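Greens Are In at the Manolakis Market Room!

If you haven't been by the produce bins lately, please come, because the cool-weather vegetables have taken over and I could not be happier about it. Napa cabbage, green onions, bitter melon, cucumbers (the smooth dark ones, my lunch every day this month) and more. The carpeted room next to the Lavon counter opens at 3 and members can shop until closing.
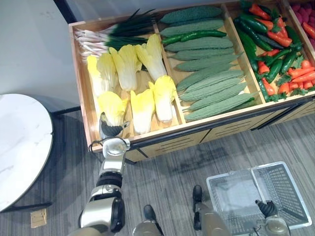 My favorite way with half a napa is the laziest one. Slice it across, ribs and all, toss it with a good pinch of salt and let it sit while you set the table. Squeeze it out, add chopped green onion, rice vinegar and a little sesame oil, and you're done! It keeps for 2 days in the fridge, though it has never lasted that long at my house.

Bitter melon is the one people ask me about most. Split it lengthwise, scoop out the seeds and the spongy middle, slice it thin and salt it too. Then fry it with egg and plenty of garlic. It's still bitter (it's supposed to be!), but I've come to crave it.

We have over 19 recipes in the February binder by the Vumavard shelf, so take a copy home. Bags are welcome back, clean ones please.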